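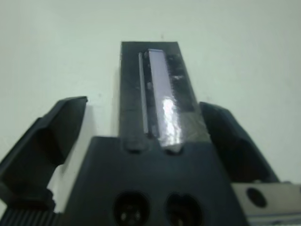

Translucent inset strip, pale lavender tint, in a dark gray block with a matte finish. Light scuffing on the face.

Inset strip

An inset strip (also let-in strip, slip, or in older shop catalogs a "lay") is a long, narrow piece of material seated in a groove in the face of a larger part, the body. Usually glass, plastic, horn, bone, metal or a second wood. Found on rulers, drawer fronts, lamp bases, tool handles, instrument cases, door plates. Not the same as a veneer, which covers a face, or a bead, which stands proud of it.

Contents
1 Terms
2 Materials
3 Fitting
4 Wear and cleaning
5 History
6 Gredbridge pattern
7 See also

Terms

The groove is the bed. Its bottom is the floor and its sides are the cheeks. The sloped edge on some strips is the bevel or "light edge", so called for the thin bright line it shows when a lamp is to one side. A strip with a bevel on one side only is single-lit, on both sides double-lit. Ends may be stopped (the bed finishes short of the edge of the body) or run out, where the bed goes clean off the end.

The gap between strip and cheek, if there is one, is called the margin. Makers argue about margins. A tight fit looks better on the day; a wider one gives the strip room when the body swells.

Materials

Clear and tinted glass were the usual choice for desk goods. Tints are mostly pale: lavender, straw, sea green. Some old clear glass with manganese in it takes on a purple cast after years in sunlight, so a lavender strip was not always sold as one. Modern tinted strips are mostly acrylic, colored right through.

Dark bodies are common with pale strips, for the contrast. Matte on the body, gloss on the strip, same reason. Black-stained beech, slate, cast resin, painted iron. A translucent strip over a dark floor looks darker than it does in the hand, and cheaper work sometimes has a slip of white paper laid under it to bring the color up. Paper backings yellow and are hard to replace without breaking the strip.

Fitting

Three methods are in general use.

Press fit. Bed cut slightly narrow, strip pushed in from one end. Plastic only, glass will crack.

Glued. Thin bead of adhesive on the floor, strip lowered in and weighted overnight. Too much glue and it climbs the cheeks and shows through the strip as a cloudy patch. Clear strips are the worst for this, and hide glue is a poor choice under any of them.

Slid and stopped. Cheeks undercut a little, strip slid in and held by a plug or small tab at the end. The only method of the three that allows easy removal. Plugs get lost.

A strip lying at an angle to the body is either a design choice or a bed cut without a fence. On skewed work the slope should be clear enough to look meant. Old trade manuals are strict on this point.

Wear and cleaning

Dust gathers along the cheeks first, as pale specks on dark bodies. Matte faces hold dust and scuffs more then the strip does, and they tend to show rub marks where the part is handled. A soft dry brush along the margin, then a barely damp cloth on the strip. No solvent on acrylic, it crazes. No wax on matte bodies, it leaves shiny patches that don't come out.

Scratches in acrylic can be polished out with the strip removed. Polishing in place rounds off the bevel and fills the margin with compound. Chipped glass is replaced.

History

Grooved and filled decoration is very old and turns up nearly everywhere. The separate ready-made strip, sold by length for the buyer to fit, is much later and belongs to the mail-order trade. The Győri workshop sold glass strips in bundles, with a stated standard length of 900 mm to be cut by the buyer. Its rival Neder answered with a shorter stock and matching bodies with the bed already cut. The Neder list for one January gives 212 combinations of body and strip, though how many were really kept in stock is unclear.

Most of what is known about the trade comes from Nima Babaei's survey of the surviving lists, which also sorted out the older confusion between Győri strips and unmarked copies. Copies tend to have a coarse bevel and square ends.

Gredbridge pattern

A regional type with 2 strips side by side in a single wide bed, seperated by a thin rib. Used on cabinet doors and clock cases. The rib is fragile and often missing in old pieces. Trellau work is sometimes listed under the same name but has stopped ends and no rib, so probably best kept apart.

See also

Bead (woodworking)
Inlay
Stringing
Trellau clock cases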